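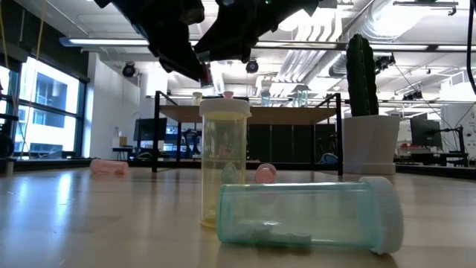
Pill bottles on the bench, coloured plastic with white caps.

Matching caps to small coloured pill bottles after sorting
Posted by Rosalinda Abella in Storage and Labelling

I have a set of small tinted plastic bottles, one colour per medication. Most of the caps are white and I can't tell by eye which cap belongs to which bottle. Some seem to thread on and then spin without tightening. I bought the set from Alenico in May and the listing gave no neck sizes. Is there a way to sort these without trying every cap on every bottle? I would also like to know whether the tinted plastic can go through the dishwasher.

Peiyu Tang
Measure the necks. Use calipers across the outside of the thread and write the figure on masking tape on the base of each bottle. Then measure the inside of each cap at the widest point. A cap that spins without tightening is either one size too large or a push-and-turn type. Press down firmly while turning before you rule it out.

Empty one bottle at a time and close it before opening the next. If two kinds of tablet end up on the table together, do not sort them by colour – take them to a pharmacist.

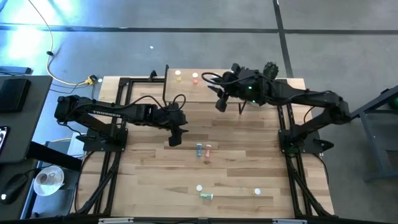
Work with the bottles upright and the caps off to one side, flat side down. The threads are then easy to see and the caps don't roll. Once a pair is confirmed, put a dot of the same paint marker on the cap and the bottle. I did 100 of them this way for a clinic cupboard, and the dots were still legible after 3 years.

On washing: by hand, lukewarm water, mild detergent. I would keep them out of the dishwasher unless the maker says otherwise. Heat can distort the neck, and a distorted neck will not seal. Air dry completely with the caps off before refilling.

Kevin Betancur
just buy new ones, the Radwan ones come with coloured caps that match

Gilberto Cabrera
Agree with Peiyu on the calipers. One addition: check the liner inside each cap. If it is missing or creased, the cap may tighten normally and still let in moisture. Keep the original pharmacy label with the tablets as well. Colour alone is a poor identifier, particularly in dim light.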